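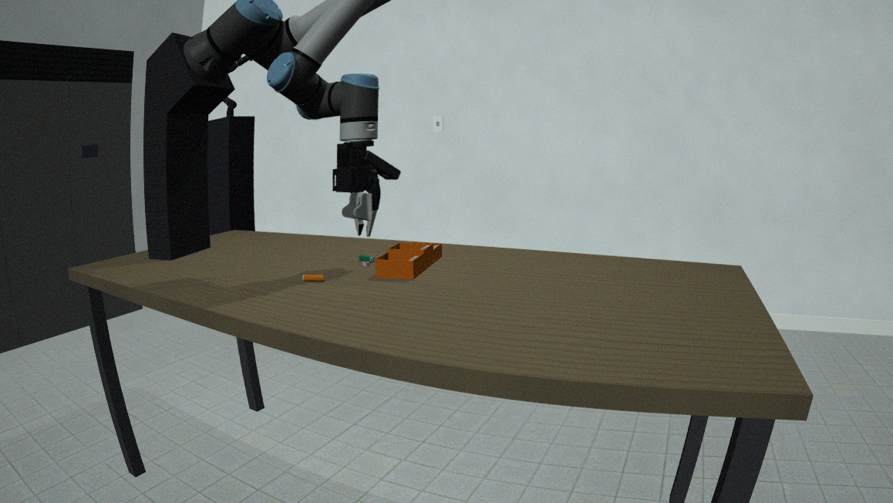
Image: Rekura

Village hall safety walk-round, Kulotmont
Thursday evening, September

Really pleased with how this one went! Most of the jobs from the spring list are done, and the new kitchen door seal is a beauty. Comments are under each item.

1. Front entrance and ramp
OK. Handrail firm on both sides. Moss on the lower half of the ramp has been scrubbed off and the grip is so much better.

2. Fire exits
OK, one note. Both doors open fully with one push. Please keep the stage-side exit clear – the badminton posts had crept back there again.

3. Extinguishers
OK. All in date, pins and tags in place. The one by the boiler has a new bracket from Bustos and sits at a sensible height at last.

4. Tables
Needs work. We went over all 16. Two of the folding ones have a leg catch that doesn't click home, so they're labelled and in the back store. Don't be tempted!

5. Chairs
OK. Stacks no higher than 8, please. The wobbly ones from the Skullholm sale have had their feet replaced and are lovely to sit on now.

6. Floor
Needs work. Lifted edge by the serving hatch, about a hand's width long. Taped for now, and it wants gluing before the dance class starts.

7. Kitchen
OK. Fridge at 4 degrees when checked, fire blanket on its hook, first aid box full apart from the small plasters (on the shopping list).

8. Lights
OK. Emergency lights stayed on for the whole test. One ordinary tube is flickering over the coat rack.

9. Hall capacity sign
Missing. It should say 100 and hang beside the main door. Screw holes are still there, so it's a quick job once we have a new sign.

Still to do: table catches, floor edge, tube, sign, plasters. Next walk-round starts at 6 – bring a torch for the loft hatch.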